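22 July 2022

So the plates have finally come out of the cupboard. I've been threatening this since January, when I bent down to get one side plate from the bottom of the stack and very nearly brought the whole lot down on my foot, and it has taken me until now to do anything about it. I'd love to say I was planning. I was mostly eating toast off the chopping board.

The trouble with our kitchen cupboards (well, the trouble with those two, the corner ones, I won't start on the others) is that they're deep and low and there's one shelf in each. Everything you use every day ends up at the front, then something else gets put in front of that, and before you know it you're on your knees with a torch looking for a cereal bowl. I do not want to own a head torch for crockery reasons.

I looked at all sorts. Odeo do a lovely wall rack, but it needs drilling, and our walls are the sort that either crumble or fight back. Then there was a pull-out drawer insert thing from Endura that I measured for twice and got excited about, and it was 10 mm too wide. TEN. I went back and measured a third time in case the cupboard had grown. It hadn't.

In the end I went for a little freestanding shelf rack, black metal frame with a light wooden board across the top, and I am so pleased with it! It's such a simple thing. You stand it on a worktop or a table, the plates go up on the board and you've still got all that space underneath for whatever you like. I got mine from the homeware place in Jerkcombe, the one by the car park that always smells of candles, and carried it home on the bus with one leg poking into my ribs.

Putting it together was fine once I stopped ignoring the instructions. I had the side rails on the wrong way round to begin with, so the whole thing leaned like it had been out all night. Twenty minutes and one cup of tea later it was standing up straight. I'd say leave all the screws a bit loose until the board is on and then go round and tighten them, it saves a lot of swearing.

Then came the actual sorting, which I rather enjoyed. My rules, if you can call them that:

- anything chipped goes, or goes under a plant pot
- anything we haven't used since Christmas goes in the box for the charity shop
- the everyday dishes go up on top where I can grab them with one hand

I did cheat on the second one. There's a set of Tapia bowls I've never once used and I still can't part with them, they're such a nice shape. They've gone on top of the wardrobe, where I shall visit them.

What I've learned about stacking is that I'm not a tidy stacker and I should stop pretending. I tried grouping by size, then by colour, then by how often we use them, and the answer was a bit of everything. Shallow dishes are the easiest by miles because they sit down into each other and the pile doesn't get silly. Two piles side by side works much better for me than one big tower, even if one of them ends up taller – you can lift a few off without holding your breath. I don't mind mixing colours either. Dark green next to a flash of bright pink cheers me up first thing in the morning, and matching sets have always made me a bit nervous.

Cups are the next job. They don't stack nicely, or mine don't, and I've got far too many of them for a household this size. Striped ones are my weakness. I'd been thinking of hooks under a shelf but I can see myself knocking them every time I reach for the kettle, so for now they'll just stand in a group out on the side and we'll see how long I can bear it. A plain yellow one in with stripy ones looks rather good, I think, if you want a bit of sunshine without going mad.

And the empty cupboard! I keep opening it just to look. My plan is to put the slow cooker in there, plus the big roasting tin that has been living in the oven and has to be taken out every single time I want to use the oven. If that works I may get a second rack for the pantry end, for tins, though I'll be measuring that one four times.

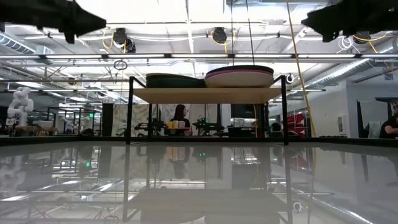
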